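Two Part-Time Home Tidiers Wanted, Sidton

Tuvura Home Help
Hiring now, start date flexible

Hi, and thanks for clicking through! I'm Habibur Abeysekara and I run Tuvura with my business partner, Prasanna Bhattacharjee. We tidy people's homes. We do some cleaning too, but mostly we tidy, and if you've ever lived with small kids you already know those are separate jobs. We have more families on the list than we can get to, so we're looking for two more people to join us part time, and this page is my attempt to tell you what the work is like before you spend an evening on an application.

I'm going to go on a bit. If you just want the pay and the hours, skip down, I won't be hurt.

What the work is

You go into somebody's home for a morning or an afternoon and put the lived-in part of it back in order. Living rooms are most of it. Kitchens come next, then kids' bedrooms, then the hallway closet everyone is scared of. You pick up, sort, fold, put away, wipe down, take the trash out and leave. The family comes home and can sit on the sofa again.

The sofa is where nearly every visit starts, by the way. Clean laundry comes off the line or out of the dryer, somebody drops it at one end of the sofa "for a minute," and by the weekend it's part of the furniture. I have a soft spot for this job. You pull out the pinks, you pull out the beiges, you find the one bright thing that got tangled up in the middle, and in ten minutes you've got neat piles and a place for someone to sit down. Then it goes in the drawers, and I do mean in the drawers. A folded pile on top of the chest is still a pile. 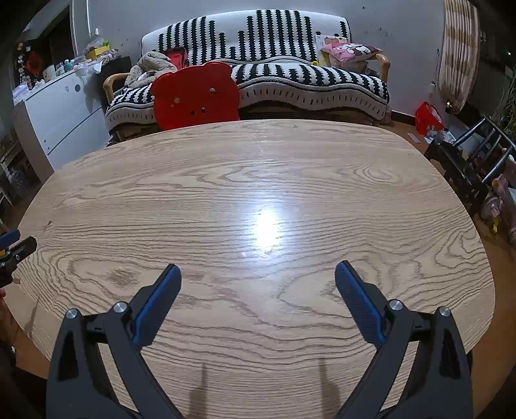 We always work in the same order, and we'll teach it to you in your first week. Soft things first (clothes, cushions, throws), then hard things (boxes, toys, cups, remote controls), then surfaces, then the floor, then the trash. Prasanna came up with that order when we were still working out of her car and I grumbled about it for months because I like to start with the table. She was right. If you wipe the table first you only end up folding on it and wiping it again.

About tables, while I'm on the subject. A lot of our families have a nice wooden one, the big heavy kind with the grain showing, and they are proud of it. So: damp cloth, wrung out hard, follow the grain, dry cloth straight after. No spray unless the family has left one out for you. If there's a mark that doesn't lift, leave it and write it on the card. I once spent half an hour rubbing at a dark spot on a client's table and it was a knot.

Kids' things stay in the room unless the family has told us otherwise. That goes for little plastic chairs with ears, character cushions, half a puzzle, all of it. You straighten the chair up, you plump the cushion and put it face out, and the room still belongs to the kid who lives there. I've had people come to us from hotel work, wonderful workers, who wanted to make every room look like no one under thirty had ever set foot in it. It looks great and the four-year-old cries. So we don't do that.

Throws get shaken outside if there's an outside, then put back on the same way round. If it has a pattern with a clear top and bottom, look before you pull it off! Tuck it behind the seat, smooth the front edge down so it hangs straight, and check the armrests for sticky fingerprints.

And last the trash, every time, even when it hardly looks worth doing. A bin with a few bits of packaging at the bottom still gets emptied at the end of a Tuvura visit. Food wrappers and little cups smell by the next day in summer, and an empty bin is the first thing some of our clients check. (Mrs. Samarakoon, if you're reading this, I know you do.) Take everything out, look down into it for anything that shouldn't be there, wipe the rim, put it back where you found it.
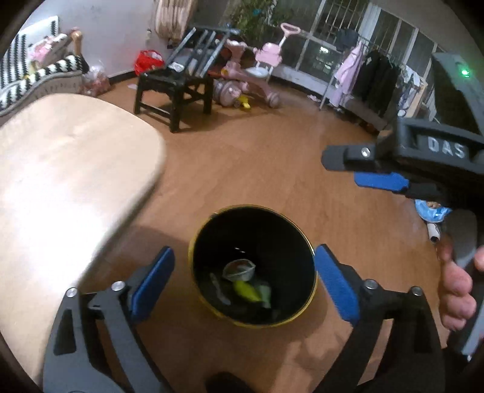 Page last changed: April 29, 2018

Look down into it is a real rule. We've rescued a house key, a baby tooth and a hearing aid from living room bins, all small, all dropped in with the wrappers by someone in a hurry. A dark bin hides things, so tip it toward the window or use the light on your phone.

The hours

Each of you would have four shifts a week, mornings or afternoons, and we try hard to keep them the same from week to week so you can plan your life. No evenings. No holidays. August is slow for us with so many families away, and you'll be offered fewer shifts that month, though there's usually deep-tidy work in empty homes if you want it. I'd sooner tell you now than have you find out when rent is due.

We work in Sidton and the Merano side of the river. You don't need a car. Most of our homes are on the 247 bus, and where they aren't, we pair you with someone who drives.

The pay

It's $360 a week for the four shifts, paid every week, by bank transfer. Travel time between two homes on the same day is included. Bus fare is on us. If a family cancels on the morning of a visit, you still get paid for it.

Your first two weeks are training and they're paid the same as every other week. You'll shadow Prasanna for the first one and me for the second. She's the patient one. I talk more.

Who we're looking for

I've rewritten this part a few times. You don't need to have done this for a living. One of our best people used to stock shelves in a pharmacy, and another raised five kids and told me at the interview that she'd been training for the job since before I was born. What I care about is that you notice things. You walk into a room and see that the cushion is upside down and the drawer isn't quite shut.

You should be okay on your feet for a whole shift, and okay with bending, since a fair amount of what we pick up is on the floor. You should be able to lift a full laundry basket. If something about that is difficult for you, please write anyway and tell me. We can shift tasks around inside a pair, and some of our sorting work is done sitting down.

You need to be comfortable in homes with children and pets. You need to be able to read a card of instructions in English and write a few lines back. Spelling doesn't matter, mine's terrible.

And you need to be someone people can leave alone in their home. We ask for two references, and we do call them. We also run a background check, which we pay for. If there's something on it that you think I should hear from you first, call me and let's talk. It isn't an automatic no.

What you won't be asked to do

No windows above arm's height. No ovens. No moving sofas or tables by yourself, and if one needs to move, you wait for your partner or skip that spot. No going through papers, mail or medicine. We don't throw away anything that isn't already in a bin, apart from obvious wrappers and tissues. If you're looking at a small box and you can't tell if it's empty packaging or somebody's treasure, it goes to one side on the table with a note. Nobody has ever complained about us keeping a box.

No babysitting, either. Sometimes a parent will ask if you'd mind keeping an eye on the little one for ten minutes. You can say no, and you can tell them Habibur said so.

What we give you

Gloves, cloths, two aprons, a bag to carry it all, and a decent pair of indoor shoes after your first month. You'll also get a little stack of our visit cards. They have a space at the bottom for anything the next person ought to know, like "top drawer sticks, pull from the left" or "cat is allowed on the sofa, don't argue with cat."

We have lunch together once a month at our place, all of us, and it's long and loud. You don't have to come but the food is very good.

The trial visit

If I like your letter (I like most letters) we'll set up a chat on the phone and then a trial visit. It's two hours in a real living room with one of us, and it's paid. You'll fold some laundry, do a table, straighten up a sofa, empty a bin. We aren't timing you. Ask as many questions as you want. The people who ask where the pink socks go are usually the ones we hire.

Wear something you can kneel in. Bring water.

How to apply

Write me a page, or half a page, telling me who you are, which shifts would suit you, and about a room you put back in order once and how you went about it. It can be your own. It can be your grandmother's garage. Please don't send me a long resume with a cover letter from the internet, I read them all and they make me sleepy.

Drop it through the door or mail it to Tuvura Home Help, 118 Merano Road, Sidton. If you'd prefer to tell me in person, come by any morning before ten and ring the lower bell. The upper bell is the dentist.

I answer everybody, including the people we can't take on this time. We'll keep reading letters until both places are filled, and then I'll take this page down.

Habibur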